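4.2 Collecting Demonstrations by Remote Control

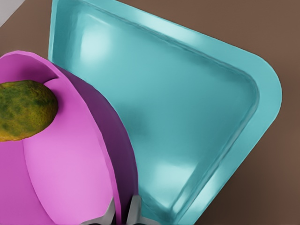

Figure 3. Simulated tabletop seen from above, with the fruit still in the bowl.

Teaching by remote control rests on the assumption that the teacher knows how to do the task, and our operators were confident on this point until they were handed the controller. Each one practiced for 2 sessions in Prustard, our simulator, before any demonstration was kept. The task is to move the fruit from the bowl to the tray. In the layout of Figure 3 the open fingers sit below the place where the pink bowl meets the turquoise tray, and the fruit lies up against the inner wall of the bowl. Operators found this irritating. Most came in from above, touched the rim, backed off, and tried again with less dignity.

We recorded 60 demonstrations from 11 operators and discarded 17 in which the fruit left the table. Hesitations were kept. An earlier version of the Skondenine filter removed every pause longer than a second, and the policy trained on that data moved with great assurance into the side of the bowl. With pauses restored, it learned to slow down near the rim, and also to stop now and then for no reason we could identify, a habit it shares with at least one of the authors.

Hand-guided demonstrations on the physical Zitetti arm were collected separately and are covered in Section 4.3.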